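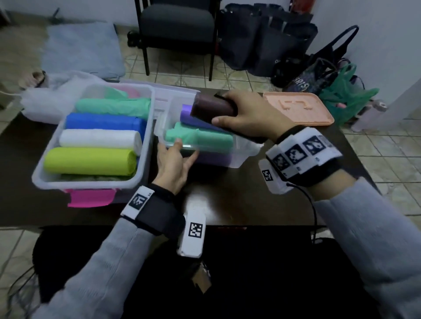 Müllbeutelrollen, nach Boxen sortiert: Links die große mit dem pinken Griff, rechts kommt gerade die dunkelrote Rolle in die kleine.

Zuletzt aktualisiert: 15. Okt. 2019

Tandmont räumt auf: Der Tauschabend für Haushaltskram geht in die zweite Runde

Also, ich hätte ja nicht gedacht, dass ich mal einen ganzen Abend lang über Müllbeutel rede und dabei auch noch gute Laune habe. Aber genau so war es beim Ordnungsabend im Nachbarschaftshaus Tandmont, und weil so viele von euch gefragt haben, wann es weitergeht: Es geht weiter! Die zweite Runde steht fest, die Liste liegt vorne am Tresen, und wer mitmachen will, sollte sich nicht allzu viel Zeit lassen (18 Plätze, letztes Mal waren sie ruckzuck weg).

Für alle, die im März noch nicht dabei waren, kurz zur Vorgeschichte. Damals hatte Mamta Negi die Idee, dass man den ganzen Kram, der sich unter der Spüle und in der Abstellkammer so sammelt, einmal gemeinsam durchgeht. Jeder bringt eine Tüte oder Kiste mit, alles kommt auf den Tisch, und dann wird sortiert, getauscht und wieder eingepackt. Klingt nach wenig, war aber einer der nettesten Abende, die ich in Tandmont erlebt habe. Renu Rastogi hatte so viele Schwammtücher dabei, dass die halbe Straße jetzt versorgt ist, und ich bin mit einer Teekanne nach Hause gegangen, die ich nun wirklich nicht gesucht hatte.

Das große Thema waren aber die Müllbeutel. Wirklich! Bei fast jedem liegen sie kreuz und quer in irgendeiner Schublade, man greift hinein, und natürlich erwischt man immer die Rolle, die man gerade nicht braucht. Mamta schwört auf durchsichtige Boxen: eine größere für die Rollen, an die man ständig muss, eine kleinere für den Rest. Die Rollen werden quer hineingelegt, hübsch hintereinander, und dann sieht man von oben sofort, was da ist. Blassrosa, Mintgrün, kräftiges Blau, Weiß, Limettengrün – ich gebe zu, dass ich die Farben vorher nie beachtet habe, und jetzt stehe ich im Laden und überlege, welche mir noch fehlt.

Über die Frage, ob man nach Farbe oder nach Größe sortiert, ging es dann ziemlich hin und her. Nest Voyle ist klar für Größe, »weil ich im Dunkeln an den Schrank gehe und mir die Farbe da gar nichts bringt«. Fadwa Ait Ali macht es nach Zimmern: eine Farbe fürs Bad, eine für die Küche, eine fürs Altpapier, und die ganze Familie weiß Bescheid (sagt sie zumindest, ihre Söhne waren ja nicht da). Ich habe es zu Hause mit den Zimmern probiert und bin nach 12 Tagen bei einer Mischung gelandet. Die kleinen Rollen liegen jetzt vorn, die großen hinten, und Lila ist fürs Bad. Warum Lila? Keine Ahnung, davon hatte ich halt am meisten.

Ein paar Sachen, die ich mir vom ersten Abend gemerkt habe und die ich gern weitergebe: Die Pappbanderolen kann man abmachen, aber schreibt euch vorher die Literzahl auf, am besten mit Filzstift auf ein Stück Kreppband. Angefangene Rollen gehören nach vorn. Und bitte nicht so vollstopfen, dass man die unterste nur noch mit Gewalt herausbekommt. Ich habe das gemacht, und danach lagen die Rollen überall auf dem Küchenboden, eine sogar unter dem Herd. Ein Deckel lohnt sich übrigens, wenn die Box im Keller oder auf dem Balkon steht. Im Küchenschrank lasse ich ihn weg, da ist er mir bloß im Weg.

Jetzt aber zum zweiten Abend. Los geht es im großen Raum, geplant sind 90 Minuten, und erfahrungsgemäß bleibt danach noch die Hälfte zum Schwatzen sitzen. Der Eintritt kostet 2 Euro, davon werden Tee und Gebäck bezahlt. Abílio Abreu hat versprochen, wieder seine Mandelkekse zu backen, und allein dafür würde ich kommen! Den genauen Termin tragen wir am Tresen und im Schaukasten an der Adjei-Passage ein, sobald der Raumplan für die nächsten Wochen durch ist.

Mitbringen solltet ihr alles, was zu Hause im Haushaltsschrank durcheinanderliegt: Beutelrollen, Gefriertüten, Backpapier, Putzlappen, Gummiringe, Wäscheklammern. Dazu, wenn ihr habt, ein oder zwei leere Behälter, gern durchsichtig, müssen aber überhaupt nicht zusammenpassen. Ein paar gespendete stehen auch im Haus bereit. Reinigungsmittel bleiben bitte daheim, angebrochene Flaschen waren beim letzten Mal eine ziemlich klebrige Angelegenheit, und der Geruch hing noch am nächsten Tag im Raum.

Neu ist der Tauschtisch. Wer zehn Rollen von derselben Sorte hat und nie im Leben so viele braucht, legt sie dorthin und nimmt sich dafür etwas anderes. Gerechnet wird dabei nicht, es soll ja Spaß machen. Was am Ende übrig bleibt, fährt Renu nach Omuvcombe in die Kleiderkammer, dort können sie Beutel in jeder Größe gebrauchen, zum Verpacken und für die Spendensäcke. Die freuen sich auch über Kartons, falls jemand nach einem Umzug noch welche herumstehen hat.

Ach ja, und die Frage nach den Kindern kam ein paar Mal: Ja, bringt sie mit! Im März haben die Kleinen die Wäscheklammern sortiert, mit einer Ausdauer, von der ich nur träumen kann. Für sie stellen wir einen eigenen niedrigen Tisch hin.

Anmelden könnt ihr euch persönlich am Tresen oder mit einem Zettel im Briefkasten, Name und Personenzahl reichen. Wer doch nicht kann, sagt bitte kurz Bescheid, damit jemand von der Warteliste nachrücken kann. Ich bringe diesmal meine Sammlung Einmachgummis mit und hoffe sehr, dass die jemand haben will.

Kontakt: Nachbarschaftshaus Tandmont, Redaktion Hausblatt | © 2019 | Nach oben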